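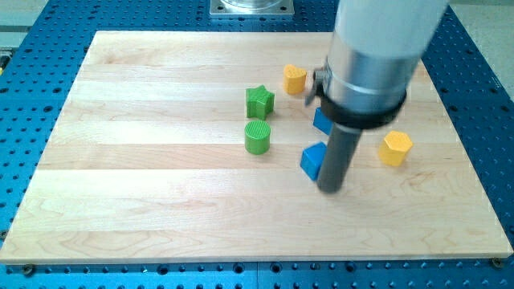 Write Down the Table

Mar 29, 2021
By the Plamden Bench Notes editor

Most test procedures for tabletop manipulation spend their length on the arm. They give payload, reach, joint speed limits, controller version and the stop category. The work surface gets one line, usually "flat table," and the objects get another. I think this is backwards for pushing tasks, and the draft practice now going around among the Pluloser sites should be changed before it is adopted in June.

Pushing is a contact task with few controlled quantities. A rod meets a block, the block slides or turns, and the result depends on friction under the block, the shape of the block's side, and the height at which the rod touches it. A star and a cylinder of the same color do not respond alike to the same stroke. A hexagonal prism has flat faces that can settle against a rod, and a cylinder has none. If a report says "blocks, assorted," the reader can't tell which case was tested.

The surface matters as much. A board made from joined strips has seams, and seams have a direction. A block pushed along the strips and a block pushed across them may be subject to different conditions, even when the joints feel flush to a finger. The draft allows any "smooth rigid panel" and does not ask for strip direction relative to the robot base. One added field on the form would fix it.

Fastening is the third gap. A board screwed to a perforated table can be put back in the same holes after cleaning. A board held by tape or by its own weight can't be relied on to return to the same place. Section 4 of the draft says the panel shall be "secured against movement" and stops there. It should require the hole positions to be recorded, along with the screw type and whether the heads stand above the table surface. A raised head close to the working area is also something a rod can hit, and it belongs in the collision model.

The Nindach bench kept a log over one long run of 1736 pushes. Of these, 141 were thrown out, and the reason entered most often was "setup changed." The log does not say what changed. I don't blame the operators, who filled in the form they were given. The form had no place for a board position, so a shifted board and a swapped block went into the same box.

The usual objection is paperwork. The Arroyo group argued in its comments that more fields would slow down small labs, and that a photograph of the setup covers everything. A photograph should be required – I would make it mandatory at the start and end of each session – but it does not give the gap between rod tip and board, and it is a poor way to report friction. Those need a gauge and a pull test. Neither takes long.

Rod clearance deserves its own clause. The tip has to stay low enough to meet the side of every block in the set and high enough not to drag. The draft gives a speed limit for lateral motion and no minimum clearance. A program can meet every line of it and still score the wood.

I would also set a fixed interval for inspection. My proposal is every 900 pushes: check the board for wear, check the blocks for rounded edges, check the rod clamp, and write down the result even when nothing is found. Blocks with ribbed sides should be checked by hand, as worn ribs are easy to miss from above.

None of this calls for new equipment. The changes fit on one page, and the comment form accepts attachments.

Related
Plamden: Recording fixture positions on perforated tables
Pull tests for small parts, a short method
Arroyo comments on the draft pushing practice
Nindach log format, revised fields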